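Course notes, part 4: Comparing grippers on the disassembly bench

Prepared by Elīna Kivi. Please read before the lab. Corrections go to Aminu Dauda.

## 1. What we compare

In part 3 we worked with one arm and soft parts. Now we use two arms and a desktop computer, and we ask which fingers are suitable for which component. The task is always the same: take the part, move it to its holder, release it. We compare three finger sets:

- **Linetti**, short and stiff, with a flat inner face
- **Juviston**, the same length, with a rubber layer on the inner face
- **Yin**, long and narrow, for places where the wrist does not fit

All three sets fit the same gripper body. After a change of fingers you must enter the new tool length in the controller. Last year two groups forgot this and their fingers went into the table.

## 2. Grip force

The force in the menu is given as a percentage of the maximum. Start with 20 for every part. If the part slips during the lift, go up in steps of five. Do not go higher than 40 with a plastic carrier, because the side rails bend and then the carrier will not come out of the fingers straight.

Slip is not the same as a missed grasp. In a missed grasp the fingers close completely and the controller reports zero width. In a slip the width is correct at first and becomes smaller during the motion. Write down which one you had. Many reports from April only say "failed", and from this we can learn nothing.

## 3. Approach direction

A drive in its carrier can be taken from the front or from the side. From the front the motion is simple, but the fingers have only a small surface to hold. From the side the hold is better, and the wrist needs more room. Hashini Khan tested both directions with all finger sets, and the notes of her 1,595 grasps are in the Bikska folder. Her table shows that direction had more influence than the finger material for drives. For memory modules it was the opposite.

Before you run a side approach, move the second arm to its waiting position. The collision check knows the links of both arms but it does not know the cables. Watch the cables yourself.

## 4. Procedure

1. Lay the tower on its side, with the open side up, and push it against the stops.
2. Mount the fingers and enter the tool length.
3. Run the empty motion one time at low speed, with a hand near the stop button.
4. Make 20 grasps for each finger set. Do not change force and direction in the same series.
5. After each grasp write: part, finger set, force, direction, result.

If the tower moved, stop the series and teach the reference point again. A shift of one millimeter is enough to spoil the results with the Yin fingers, while the Juviston set often forgives it.

## 5. Questions to prepare

- Why can a rubber layer make the release worse?
- In which case would you keep the second arm over the tower during a grasp?
- How would you see the difference between a slip and a bent carrier in the width data?

Bring written answers to the lab. Daiane Guimarães will collect them at the door. 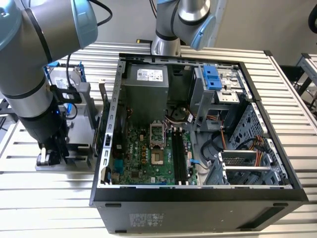 For the report, two pages are enough, plus the table of grasps. Use one graph per finger set and keep the same scale on all of them.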